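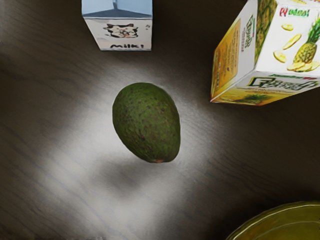 Preben Stougaard replied that a kitchen helper which can't put an avocado on a plate isn't ready for anyone's kitchen, and he asked for the ticket to be raised from normal to high.

Ticket: Table clearing, fruit to plate
Project: Cunura
Opened by: Isauro Bañuelos
Assigned to: Isauro Bañuelos
Priority: normal, changed to high
Status: open

Summary

The fruit task passes on oranges and apples and fails on avocados often enough that we can't call it done. The job is to take fruit off the table one piece at a time, put it on the plate, and leave the cartons and cans where they are. All runs so far are in simulation. The Follville demo kitchen is waiting on this ticket before they schedule anything on a real arm.

Expected: the avocado is lifted, carried and set down on the plate, and stays there.

What we get: 28 failures in the last 100 avocado runs. Most are slips after the lift. A few are the fingers closing on nothing. The rest are timeouts where the planner would not commit to a path near a carton.

Log

Entry 1. Reran the failed set with the same seeds. Failures repeat, so this is not noise in the scoring.

Entry 2. Checked the friction setting on the avocado skin. It had been copied from the orange. Changed it to the value from the Becerra material sheet. Slips dropped a little. Timeouts did not change, as expected.

Entry 3. Grasp direction. The planner was picking the long axis of the avocado in many of the bad runs, so the fingers closed on the two narrow ends and the fruit rolled out. Limited the grasp to the short axis. Better, but when the fruit lies at an angle to the arm the wrist has to turn a long way, and it sometimes hits its joint limit and gives up.

Entry 4. Preben asked if we could use more grip force and leave the rest alone. Tried it. The simulated fruit is rigid, so it passes. A ripe avocado is not rigid. I don't want to ship a number that only works because our fruit can't bruise. Reverted.

Entry 5. Looked at the timeouts. The collision margin around the cartons is set for the largest one in the library and is used for all of them. With a carton near the plate, the free space gets too small on paper even when there is enough room to get in. Opened a separate request with Gosside for a margin per object.

Entry 6. Release height. The fingers were opening too high over the plate. An orange can usually take that. An avocado landing on another piece of fruit tends to roll toward the rim. Lowered the release and added a short pause before the fingers open. 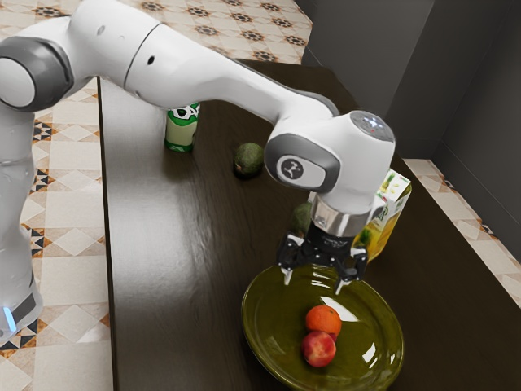 Can this go into a home kitchen as it stands?
Not yet. It can move firm, round fruit from a clear table to a plate, slowly, and a person would still have to check the result.

Entry 7. Ran the avocado set again with entries 2, 3 and 6 in place. The slips are mostly gone. What is left is the wrist limit and the carton margin. Full regression of 800 runs across all fruit is queued for tonight.

Entry 8. Time per piece. Preben wants this logged too, and he has a point. A person clears a table like this without thinking about it. Our arm stops before every grasp to plan again. I would take slow and correct over fast for now, but the Follville people will have a stopwatch out.

Entry 9. Discussed scope. Preben would like the ticket title to say "household ready" when it closes. I asked to keep it as "fruit to plate" — wiping, stacking and anything with liquid in it are separate work, and none of it has been tested. Title stays as is.

Open items

Margin per object, waiting on Gosside.
Second grasp option when the wrist is near its limit. Isauro.
Soft fruit model, so grip force can be tested properly. No owner yet. Probably December.
Retest with the fruit order shuffled. Preben.

Workaround for anyone who needs the task this week: keep cartons well away from the plate and set the retry count to 4. It hides some of the failures and makes the run longer, so don't use those results in a report.

Last updated July 19, 2020. Ticket stays open until the regression results are attached.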